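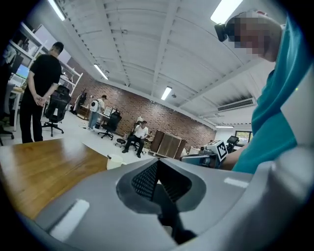

Does a handheld gripper session need a written procedure if no robot is powered on?
It should have one. The recordings end up driving a robot later, so whatever the people at the table do by habit gets learned along with the task, and a one-page procedure is usually enough.

Re: [trinby-practice] draft 2 of the handheld collection rules

Hi all,

Quick one before I lose the afternoon. Replying inline to Urmas, then my own list at the end. Have not had time to make it pretty.

Urmas Kütt wrote:
> I have read the draft and I think it is too long for the people who
> will use it. Operators at Benommont will read a page. They will not
> read nine. Also I don't see why section 4 talks about lockout. There
> is nothing to lock out on a handheld unit.

Agreed on lockout, cut it. It got pasted in from the Ruddock cell document and nobody took it out again. If a site runs an arm in the same room then the arm's own rules apply, one line saying that, done.

Length - yes but. The one-pager goes on the wall, the long version stays for whoever sets up the site. I don't want to drop the reasons altogether or we get the same argument every February.

> Second, the numbers. You write that the rejection rate at Skirville
> was a calibration problem. Do we know this? I would like to see it
> broken down before we make a rule out of it.

Fair. What I have: 1,956 episodes in the batch, 544 thrown out. The reject log only has a free text field so the breakdown is me reading comments. Lots of "marker lost" and "hand over marker", then a long tail of stuff that just says "bad". So calibration was too strong a word, will change to "tracking and handling". And the reject field should be a fixed list from now on, that's a rule I'd actualy fight for.

> Third, people in the background. The draft says the room must be
> cleared. No site will do this. We have one room.

Nor do we, and I wrote it. Changed to: anyone who may be picked up by a camera is told before the session, faces get blurred before the files leave the site, and raw footage is not copied to laptops. People can stay in the room. They shouldn't walk through the working area or reach over the table during a take. That seems doable.
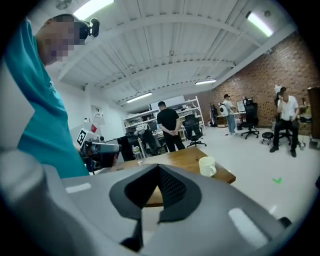 Handheld unit with its square marker facing out, head-mounted device on, mug and clear cup on the table.

> Last, the head-mounted device. Is it in scope or not?

In scope. If it records, it's in. Same rules on faces and storage as the grippers, plus a strap check because a slipping strap ruins the view and you don't notice till playback.

OK my list. This is what I'd put on the wall page, shout if something is wrong:

Before
- Wipe lenses. Dry cloth, not your shirt
- Look at each marker. Flat, clean, no lifted corners. If it's peeling, swap it, don't press it back down
- Open and close each gripper fully a few times, check the jaws close evenly
- Strap on the head unit, nod, look down at the table, tighten again if it moved
- Write down which unit is in which hand. Left and right got swapped at Skirville and that cost us a day

During
- Fingers off the marker and out of the lens view
- Start and end every take in the agreed pose
- Move at the speed you'd be happy seeing an arm do it. No flicking, no throwing
- Only use the grippers on task objects. If you need to fix something with your bare hand, stop the take first
- Dropped object = finish the take and mark it, do not delete. Recoveries are useful, we just need to know which they are
- Breaks. Put the units down. These things get heavy at arms length and the tired takes look tired

After
- Reject reason from the list, no free text
- Note anything that changed - lights, table moved, new cup, whatever
- Upload, check the count matches, then clear the card

Open points, would like replies on these:

1. Do we say a maximum session length? I have no good number. Benommont does it by feel, which I don't love but it seems to work for them.
2. Who signs off a site the first time. I'd say somebody from a different site but travel is travel.
3. Liquids. I'd have filled cups only when the task calls for it and never with the units charging on the same table. Urmas thinks that's obvious and doesnt need writing. I think it does.

On wording: "must" for anything about people or privacy, "should" for data quality. At the moment it's mixed all over the draft, I'll go through and sort that tonight unless somebody stops me.

Draft 3 goes in the usual Trinby folder once that's done. Please comment in the file, not by replying to this, or I'll miss half of it.

Running, sorry. More when I'm back at a desk.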